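Winter newsletter, 4 Dec 2019

UPSTAIRS ROOM: CARPET, TAPE AND WHERE THINGS GO

Quick one as the boxes are still in the corridor and I've got to get this out before lunch.

The carpet in the upstairs room at Vestholm is staying. We did get a price for taking it up and putting down something smoother, and it came back at £3476, which was a lot more than anyone had in mind back in September. So, the speckled grey lives on. It hides most things and it's quieter underfoot than the bare floor downstairs. A deep clean was £300 and that's been paid for out of the room budget. Please no more coffee on it for a bit. Lids on cups if you can.

The other thing is the tape. Lots of questions about the tape.

Yellow lines mark out where people should not leave stuff. Bags, coats, chairs, the big recycling bin that keeps wandering about. If it's yours and it's over the line it will be put in the corridor, and the corridor is filling up. Walking past is fine. Stopping for a chat with a box at your feet, less so. Keep the corners clear especially, as that's where everything seems to end up by the end of a week.

We're using plain floor tape, the glossy sort. Tried the cloth one first on the stretch near the door and it left a gummy line which took ages to shift. The glossy one comes up cleaner from carpet but doesn't love being scuffed. Press it down hard with the heel of your hand when you put it on, don't stretch it, and at a corner cut the end square so the two strips meet properly. Folding it round makes a lump and the lump is the first bit to lift.
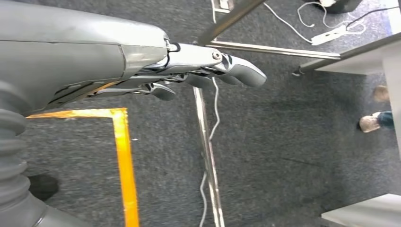

One of the taped corners upstairs, a bit worn in patches.

Worn bits: leave them for now unless an edge is curling. If an edge is curling, do the whole strip. Patching looks awful and the new piece never sits flat on top of the old. Spare rolls are in the grey cupboard, second shelf, behind the paper towels. When you take the last roll PLEASE write it on the sheet on the door, we ran out twice in September and both times found out when somebody needed it.

Cables next. Anything that hangs or trails should be on the inside of the lines, and picked up off the carpet at the end of the day if it can be. White ones are the worst for getting grubby, and for some reason they are also the ones that get trodden on. Clips are in the same cupboard in a tub. Don't tape cables down to the carpet with the yellow stuff, it confuses the markings and then we get people carefully walking around an extension lead.

Poles and stands, same idea. Standing up and inside the lines, or flat against the back wall. Not leaning on the door frame. The door frame has had enough.

Vacuuming. The rota from Raver's old room has been copied over more or less as it was, so if you were on it there you're on it here. Go along the tape and not across it, the brush head catches the edge and pulls. Slow round the corners. If the bag light comes on, change the bag, don't just switch it off and leave it for the next person (this has happened). Bags are under the sink downstairs.

Moving things from the Liao rooms: the second lot comes up next week. Four trolley loads we think, could be less if the shelving goes straight to Mesura. The lift is booked for the morning only. If you can help push, put your name on the list by the kettle. Keep the trolley wheels off the tape as well please, turning on the spot is what tears it, so turn before you get to a line or after it.

Labels on boxes should say what's in them and which wall they're going to. "Misc" is not a wall. We have up to 1270 litres of storage in the new cabinets, which sounded enormous until the first lot arrived. Anything you've not opened since the last move, have a think about whether you want to carry it up the stairs again.

Still to sort out:

Blind on the left-hand window, stuck half way
Doorstop, the rubber one has gone missing
A proper bin for tape backing and offcuts, they stick to shoes and travel
Coat hooks, someone has measured up but the hooks havent been ordered

If you spot anything else put it in the blue book by the door or just tell whoever's on the rota that day. Keys are back on the usual hook. Last one out does the lights and the heater, both switches, the second one is behind the door and gets missed alot.

Next newsletter in the new year, bits for it by the usual address please.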